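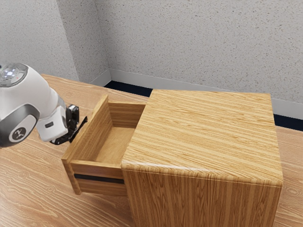 Drawer, open

From: Zbigniew Kubiak
To: Kimlow seed savers list
Subject: Re: [kimlow-seeds] Old beans and parsnips, keep or throw?

Hello Johanna, hello all,

Johanna Prantl wrote:

> I am sorting my seeds before winter and there are paper bags
> in there which I have not opened for years. The oldest with a
> date on it are Wutum beans, seven years old. I also have parsnip
> from the swap before last, and some onion with no date at all.
> Do I keep them, or is it only sentiment? They live in a drawer
> in the hall. Arif told me they must go in the freezer, but I am
> afraid of doing it wrong and killing the good ones too.
>
> Johanna

I try to answer in the order you asked.

The Wutum beans: please keep them. Beans are patient. I have sown Wutum which was older than yours and more than half came up, only slowly, and the plants were a bit weak until June. After that I could see no difference from the fresh ones. But do not sow them directly in the ground in the first cool weeks. Old seed in cold soil rots before it decides to wake up. I start mine inside, on damp kitchen paper in a box with a lid, and each one that shows a root goes into a pot.

The parsnip I would throw, I am sorry. Parsnip is good for one year, maybe two if you are lucky, and then you wait a month looking at bare soil and lose the season. Onion is nearly the same. If there is no date on the bag, I would test it and believe the test.

For the test you do not need many seeds. Put ten on wet paper, roll it, put the roll in a plastic bag and leave it somewhere warm, for onion ten days and for beans a week. If fewer than half have a root, sow thickly this spring and save new seed from it. If there are one or two only, give it up, unless it is a variety which you cannot get again. Then every single plant is worth the trouble, and you should write to Rosaura Ayala, who keeps our list of rare ones.

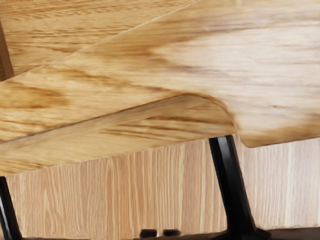 About the hall drawer, I have nothing against it. Wood is quite kind to seeds, it takes the light away and the temperature does not jump so much as in a tin. What I would check is the damp. If the drawer becomes stiff in November and runs easily in summer, then the wood is drinking water from the air and your paper bags are drinking also. Put the bags into glass jars with good lids, and in each jar a spoon of dry rice in a piece of cloth. Change the rice when you change the clocks, this is how I remember it.

Arif Khan is right about the freezer, but only for seeds which are really dry. A bean must break when you hit it with a hammer. If it becomes flat, it is too wet and the frost will damage it. And when you take the jar out, leave it closed until the next morning, otherwise the water from the kitchen air settles on the seeds. I spoiled a whole jar of Weerakoon peas in this way and I had no more of them.

One more thing, for everybody and not only Johanna. Please write the place on the bag as well as the year. Vasanthi Liyanage gave me lettuce seed which was grown at 800 metres, and it behaved quite differently in my garden from the same lettuce grown down here. It bolted two weeks later. Without her note I would have thought it was another variety. The name, the year, the place, and if you know it, whether something was flowering near it. For beans this last one is not so important, for squash it is everything.

Does somebody still have Prirkard, the climbing one with the dark pod? Mine crossed with a neighbour's bean, I think, and half of the pods came green last summer. I can offer Wutum or broad beans in exchange, and I pay the postage.

With friendly greetings,
Zbigniew

--
You receive this message as a subscriber of kimlow-seeds.
Please cut quoted text to what you are answering.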